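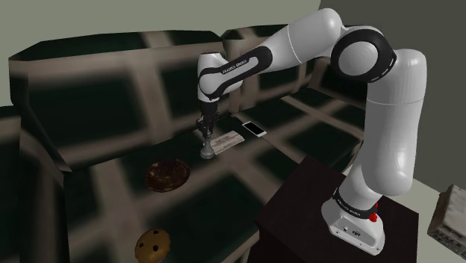 Budget for a first arm cell – what am I forgetting?

Asked by Ermanno Gatti, Oct 30, 2023

Small lab at a teaching college, two of us plus students. We want to do tabletop pick and place, small stuff, think cookies, cards, phones, anything that fits on a table and weighs next to nothing. Right now everything is in sim with a Franka arm and the stock two finger gripper. Works well enough that our dean said put in a request. Money has to be spent by April or it goes back.

What I have on the list so far:

Arm plus controller
Gripper
Pedestal or mount
Table
One workstation
Two depth cameras

Questions. Do I buy the same arm as in sim, or go cheaper and redo the model? We got a quote from a reseller (Ratier) on the Franka and another from Canau on a smaller 6 axis arm that comes in a good bit lower. Second, what do people put down for spare parts and the stuff that isn't hardware? I've got a line that says "misc" and it's embarrasingly small. Third, is a pedestal beside the table OK or should I bolt the arm to the table itself? In sim the base just sits on a wood block next to the work surface and obviously nothing moves.

Never bought anything bigger than a 3D printer so assume I know nothing.

Answer 1 (accepted)

Did this two years ago, similar size group. In no order.

Same arm vs cheaper. If your students already have code running against the one in sim, buy that one. Count the weeks you'd spend swapping the model, retuning the controller, redoing the grasps. Also the Franka has seven joints and the Canau quote is for six, so anything you trained that outputs joint commands is gone. If you only command gripper pose you might get away with it. Check which one you are before you talk to anybody about price.

Pedestal. Wood block is fine in sim, don't do it for real. Get a steel stand, bolt it to the floor or to a heavy base plate. Ours was on a rolling cart for the first month and every fast move shook the cameras. Mounting on the table also works if the table is stiff. Ours wasn't. What matters is that arm and table don't shift against each other, otherwise you recalibrate every morning. Ask facilities about drilling the floor NOW, that took us longer than shipping.

Table surface. Cheap but put it on the list. You'll want a few different covers – plain, patterned, dark, light – if the vision side is going to see anything other than one background. Fabric and foam board, 500 dollars covers it with plenty left for props.

Fingers. Stock fingers are OK for rounded little things, not great for flat ones. A card lying flat on a table is a pain. Phone is a bit better, there's an edge to get at. Budget for printed fingertips and some rubber pads. Buy 4 spare sets, students crash into the table constantly.

Things missing from your list:

Real time capable network card and a cable that isn't from the junk drawer
E-stop on a long lead, where the student sits, not behind the arm
Some kind of guard or a marked floor zone, ask your safety office which they want
Power strip with proper surge protection
Shipping, and a person to help lift. See if the quote says "curbside"
Service plan or at least a repair price in writing
Camera mounts. Everyone buys cameras and forgets the mounts
Training day if the reseller offers it

For misc I'd put in ten percent of the arm price and name every item you can. Finance people cut "misc", they dont cut "emergency stop cable".

Answer 2 by Mitsuko Sasaki

Mostly agree with above, except the service plan. We paid for one through Falcão and used it once, for a thing that was covered anyway. Get the repair price list first, then decide.

On dates. You say April. Work back from that. Our PO sat in purchasing for 6 weeks, then lead time, then customs. Invoice date counted for us, not delivery date, but at my last place it was delivery. Ask which. If it's delivery I'd want the order in before the winter break.

Workstation – don't overspend. One machine for control, no GPU jobs on it, and a separate one for training if you don't have that already. Running both on one box gave us random stops from missed packets and we blamed the arm for ages.

Also measure the door.

Answer 3

look at Cakine they do used arms. got one for a friends shop with 104 hours on it and it was fine. no idea if they ship to schools

Comment from Ermanno Gatti

Thanks all. We do output joint commands so that settles the six vs seven thing, staying with the Franka. Emailed facilities about the floor, no answer yet. Mitsuko, it's delivery date. So yes, moving fast on this. Door is 34 inches, is the crate bigger than that or do you unpack in the hall?

Reply from Mitsuko Sasaki

We unpacked in the hall. Ask Ratier for crate dimensions, they should have them on the packing sheet. Keep the crate if you have anywhere to put it, you need it for returns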